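Petimell Tabletop Sign Holder, Black

Sold one at a time or in boxes of 10

I've been selling signs and small counter fittings out of the Cakmont shop long enough to have strong feelings about sign holders (yes, that happens to a person). Most of what I used to carry was clear acrylic, and it looked great for a month or so. Then it got scratched up and greasy and started to look like something left behind by the last tenant. So when Mamta Bhatt at Petimell sent me a couple of these black ones to try, I put one next to the coffee maker in our own break room before I ever put it in the catalog. It's still there!

It's a plain thing, and I mean that as a compliment. You get a matte black plastic holder with a thick raised rim around the face, so your label sits a little below the edge and doesn't get its corners picked at. The matte finish is what sold me. Glossy black shows every thumbprint, and a sign about cleaning up with thumbprints all over it is kind of a sad sight.

What people put in them

By far the most popular wording is the one about cleaning up. I print it on narrow white strips with small black letters, and I keep it short on purpose. I've had customers ask for a whole paragraph with bullet points and a warning about the fridge. I'll print it if you want it, but you'll be squinting. One line across the upper part of the face reads much better, and if you have more to say, get a second holder for the other end of the counter.

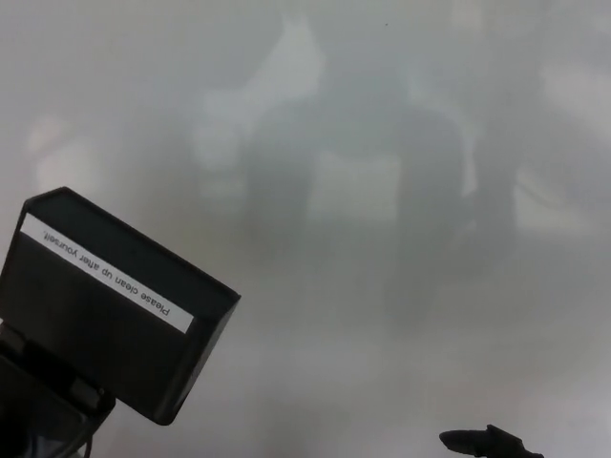
The black holder with a white one-line label, "Please clean up after yourself."

Other wordings I keep on hand: "Please wipe the counter," "Please return to front desk," "Shared table," and "Please ask for help." If you want your own, type it in the notes when you order. Keep it to 28 characters or fewer and I can use the same letter size as on the cleanup label's shorter cousins. Longer is fine too, I just go down a size. Spaces count, sorry.

I get asked for all caps a lot. My two cents – skip it. Regular sentence lettering with a period at the end comes across as a normal request from a normal person, and all caps on a black background feels like you're being hollered at over a sandwich.

Changing the label

The strips are peel and stick. Lift a corner with your fingernail, pull slowly, and wipe the face with a damp cloth before the new one goes on. Let it dry all the way. I skipped that part on my first one and ended up with a bubble right in the middle of a word, and I looked at that bubble every single morning until I finally redid it.

If the old strip has been there for ages it may leave some sticky stuff behind. A little dish soap and warm water takes it off. Please don't go at it with a scouring pad, you'll put shiny patches in the matte finish and they don't come out.

Where it works and where it doesn't

I like these on break room counters, by shared sinks, in craft rooms, at the end of a workbench, in church kitchens. Sunita Grewal bought a box for her pottery studio and moved them around for a week before she settled on where they did the most good, and I think that's the way to do it. Put it where the mess happens. A sign by the door is too late, people already have their coats on.

I wouldn't use one outdoors. It's light, the label is paper, and the first good breeze will take it for a walk. I also wouldn't put it right up against a stove. Next to the coffee maker is fine, mine's been happy there.

For outside tables I'd point you to the Bajpai weighted holder, which costs more and is a bit of a brick, but it stays put.

Ordering

Singles ship in a padded mailer. The box of 10 comes with your choice of labels, and you can mix wordings within a box for no extra charge. Extra strips come in sheets of 60, all one wording per sheet. If you're fitting out a whole building or a chain of places, Ita Hayes handles the big orders and can quote you anything up to 1000 holders. Please email her before you put that many in the cart, the website gets confused and so do I.

Custom wording adds two working days. I print those in one go in the afternoon, so if you catch a typo in your own order, write to me in the morning and I can usually fix it before it's on the strip. After that I'll reprint it at cost.

Returns are fine on blank holders and stock labels as long as they're unused. Custom strips I can't take back.

Questions I get

Does a business card fit? You can tape one on the face, and people do, but there's no slot for it. If you need cards to slide in and out, have a look at the Cokiseck card stand instead.

Can I write on it directly? A white paint pen shows up nicely on the black. It won't come off again though, so be sure about your spelling.

Do you make it in white? Petimell is planning a white one for September and I have my name down for some. I'll add it to this page when I've had one on my own counter for a bit. I'm curious how it'll hold up next to coffee.

Can I get the label in another language? Yes! Naima Chraibi checks the French and Arabic ones for me, and Spanish is already in the stock list. For anything else, send me the exact text the way you want it printed and I'll send back a proof.

Page updated August 29, 2018. New this time: mixed wordings in the box of 10, and the "Shared table" label is back in stock.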